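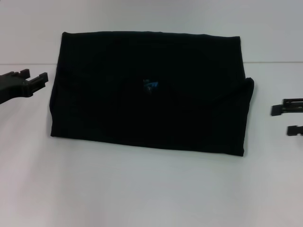
Minutes of the members' meeting, Jugah Community Choir
July 2024, rehearsal room, Listard

Present were most of the singers from all four voices, the conductor and the accompanist. The secretary took the minutes. The minutes of the previous meeting were read and accepted with one correction: the piano was tuned before the spring concert and not after it.

1. Winter program

The conductor presented her proposal for the December concert. It has nine pieces, of which seven are already known to the choir. The two new ones are the Trornano carol, which is sung without piano, and a slow evening song in three parts. The altos asked that the carol be started early in the fall, as their line is low and has long notes. This was agreed. The basses would like to sing the evening song one tone higher. The conductor will try it with them and decide after.

2. Concert place

Last year the church in Listard was cold and the last rows could not hear the words. Two other places were discussed. The hall in Zemodico has 270 seats and a good piano, but the rent is higher and the last bus leaves before the concert would finish. The school hall is cheaper, but the echo is strong. After a long discussion the meeting voted for Zemodico, with an earlier start. Four members voted against and wish this to be written here.

3. Concert clothes

The present rule says only "dark top", and on the stage we have black, navy and brown next to each other. It was proposed that all singers wear the same plain dark T-shirt with short sleeves for the summer events, and that for the winter everybody keeps the long black clothes they have.
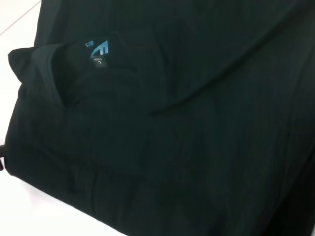
Several sopranos prefer a shirt with a collar. Others think a collar is too warm for singing outdoors. No vote was taken. The secretary will ask for prices of both kinds and bring them to the next meeting. Members who need a very small or a very large size should tell her before that.

4. Money

The account holds 3000 after payment of the room. The meeting agreed that sheet music will be bought first and the clothes second. The yearly fee stays the same. Members who have not paid yet are asked kindly to do it before the first fall rehearsal.

5. Other matters

The folders with old music must be returned – also the ones with missing pages. The tenors are still looking for two more voices. The window at the back of the rehearsal room does not close well, and the owner of the building has been informed again.

The next meeting will be held after the second fall rehearsal, in the same room.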